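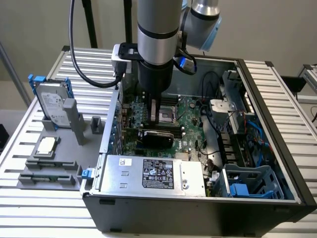
Fig. 3: Tower on its side, cover off.

Section 3. Cleaning and refitting (Kesholm home computer guide)

The Plirnen leaflet says to clean the inside every month. I doubt it. Twice a year is plenty in most houses, and in July mine had gone 20 months with no harm I could find.

1. Shut down, switch off at the wall and pull the cord.
2. Lay the tower on its side and take the cover off.
3. Touch bare metal on the case before touching any board.
4. Use short bursts of air. Hold fan blades still.

CAUTION: Don't use a household vacuum, whatever the box says.

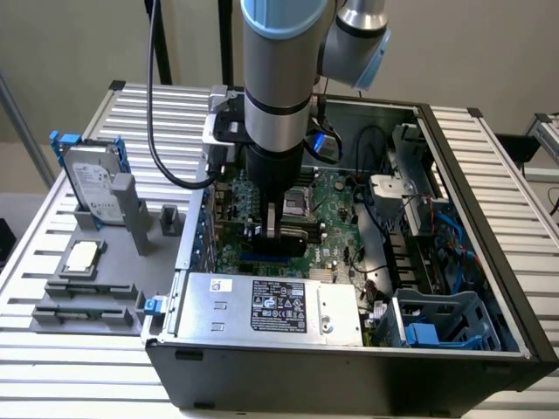 Rhonda Bouchard writes that she reseats her memory at every clean and swears the machine starts faster. I timed mine: 28 seconds before, 28 after. Leave it alone unless you have a fault.

5. If a card must come out, undo its screw, release any catch and lift it straight up.

NOTE: Dundetti sells a "contact reviver" for $86. Save your money.

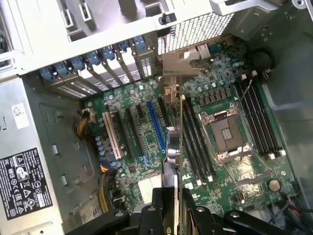 6. Refit the card evenly, and stop if it resists. Forcing it is how slots get cracked.
7. Replace the cover, plug in and listen for rubbing cables.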